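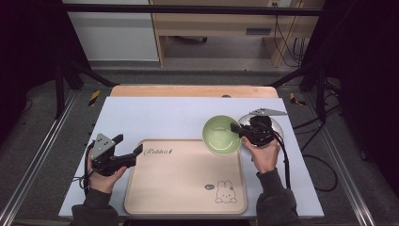 # Setting and Clearing a Breakfast Tray

A tray saves trips. You load it once in the kitchen, carry it to the table or the bedroom, and bring everything back the same way. Most spills come from how the dishes were placed, and a few habits take care of that.

These steps are for one person's breakfast: a bowl, a small plate, a cup and a spoon. They work with any flat tray that has a low rim. A tray with a printed picture or a word on it is fine for this. Treat the picture as a guide to which way the tray faces, so the person eating sees it right side up.

## What you need

- A tray with a raised rim
- One bowl
- One shallow plate
- One cup or short glass
- A spoon and a napkin
- A damp cloth and a dry cloth

## Before you start

Put the tray on a flat surface with space on both sides. If your table has a soft finish, lay a board or a mat down first. Grit on the underside of a tray will scratch wood, and you won't notice until the light hits it.

Wipe the tray with the damp cloth, then the dry one. Go into the corners where the rim meets the base. Crumbs collect there.

Set the empty dishes beside the tray. Don't fill anything yet.

## Setting the tray

1. Turn the tray so that any writing reads correctly from the eater's side.
2. Pick up the bowl by its rim or with a hand on each side. Set it down a little left of the middle. It will be the heaviest item once it's full, so keep it away from the edge.
3. Put the plate to the right of the bowl. Leave a finger's width between them so they don't knock together when you walk.
4. Place the cup behind the plate, toward the far side. If the eater is left-handed, swap the plate and the bowl and put the cup at the far left.
5. Fold the napkin in half and lay it along the near edge. Rest the spoon on top of it. The napkin keeps the spoon from sliding.
6. Lift the tray an inch with both hands. If one side drops, move the bowl toward the light side and try again.

Now fill the dishes. Oatmeal or cereal should come no higher than two-thirds of the way up the bowl. Leave a full inch at the top of the cup. Dry food goes on the plate: toast, crackers, cut fruit that isn't too juicy.

## Carrying it

Hold the tray at the middle of each short side, thumbs on top of the rim. Keep your elbows in. Look ahead of you and glance down only at doorways and steps.

Put the near edge down first when you get there, then lower the rest. For a child, Mwanaisha Muriithi suggests carrying the tray over with empty dishes and filling them at the table. She has done it this way with her own two for years, and it's the method I use when there are stairs.

## Clearing up

Take the cup off first, then the plate, then the bowl. Stack the bowl on the plate only if the plate is wider than the bowl's base. Scrape leftovers into the bowl before you carry anything back.

Wooden trays should not soak. Wipe them with warm water and a drop of dish soap, wipe again with plain water, and dry them right away. Stand the tray on its edge for 40 minutes before you put it in a cupboard.

If the surface starts to feel rough, rub in a thin coat of food-safe mineral oil, wait 15 minutes and wipe off the extra. Twice a year is enough. Keep oil off painted or printed areas unless the maker says it's safe.

Store trays upright, with a dish towel between them if you own more than one.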